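Jorura Boards > Shared Kitchens and Break Corners > Layout

Microwave on the same table where people put their drinks, good or bad?

quietkettle
Member, Tritilgate
Hello all. I take care of the tea corner on our floor. It is not a real kitchen, there is no counter and no sink, only tables. Until last month the microwave stood in the corridor in a cabinet, and it was always a line there before lunch. Now it stands on the gray table and I am asked to decide if it stays. We are 21 people on the floor, but not all of them heat food.

My question is simple. Is it a mistake to have the microwave on the table where people also set down a cup? One colleague says it is dangerous, another one says I think too much. I would like to hear from people who have lived with this for longer than I have.

boxlunch_sesex
Regular
We had the same at our Sesex office. It works if the microwave goes far back and the front is free. You take out a hot bowl and you need a place to put it down at once. If there is a laptop or a bag in that place, then you have a problem. Which way does the door face? And can you show the table?

crumbs_again
Regular
I don't agree with the idea at all. Drinks and microwave should be two tables. Sooner or later somebody pulls out soup and knocks over a coffee. Please show us what else you have in the room.
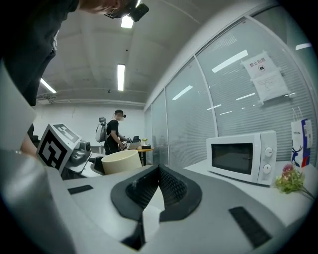
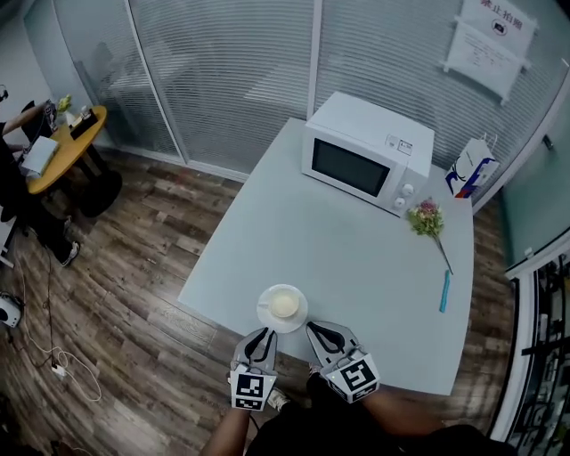
The gray table is in both.

Posted by quietkettle, 25th December
Member, Tritilgate | 4 posts in this thread

Thank you for the quick answers. The microwave is the white one with two knobs, and it is near the far edge as boxlunch_sesex recommends. The saucer with the cup is on the near side, so there is some free table between them. For me this distance feels enough, but I am not an expert.

The small round table is the other place I can use. It stands on one leg, and I don't want to put a microwave on it. Today it is used for the small things.

Please also tell me your opinion about the flowers. The bouquet lies next to the microwave, and I know already that it should not stay lying there.

crumbs_again
Regular
Thank you for showing. I am a little less worried than before, the table is bigger than I imagined. But the flowers must move first of all. Not for safety, only because the right side is where most people will put the lid or the spoon when they open the door. Also a stem lying flat on the table does not look nice.

And the pen! A pen on a food table will always end up with sauce on it. Put it in a mug or send it back to a desk.

boxlunch_sesex
Regular
Quoting crumbs_again: "the right side is where most people will put the lid or the spoon"
In my experience people use the front, so I would leave the flowers on the same side but standing in a vase. There is a vase with yellow flowers on the round table already. If it has space for a few more stems, you are finished in one minute.

I would keep cups on the gray table. If you forbid it, people will put the cup there anyway and feel bad about it. A saucer helps, a cup on a saucer is easier to notice.

lowshelf
New member
May I ask why not a shelf? We bought one which is 60 cm wide and our microwave sits on it above the table. Then the whole table is free for cups and plates.

crumbs_again
Regular
A shelf above a table means that you lift hot soup down from the height of your face. No, thank you. Also quietkettle has glass with blinds behind the table, I would not like to drill anything there.

lowshelf
New member
Ours is only a little higher than the elbow, so nobody lifts from the face. But I did not think about the glass, you are right in this point.

quietkettle
Member, Tritilgate
I asked the building office about fixing a shelf and the answer was a short no. So the microwave stays on the gray table.

What I will do: the bouquet goes in a vase, and the pen goes to my desk until the owner asks for it. Cups stay allowed on the near side. I will also write a small card, "hot food first, please make space," and put it next to the knobs. Is this sentence polite in English? I don't want to sound like a teacher.

boxlunch_sesex
Regular
It is polite. I would write "Please leave space in front for hot dishes." Then it is clear where the space should be.

mugs_at_jenkins
Regular
We have a card like this in the Jenkins building. After January it had so many coffee rings that we could not read it, so please put it in a plastic sleeve.

One question from me: do you wipe the table on some schedule? With a light gray top every drop of milk tea will show.

quietkettle
Member, Tritilgate
No schedule yet. I wipe it when I make my own tea, after lunch and before I go home. I will buy the sleeve, and I will use the sentence from boxlunch_sesex.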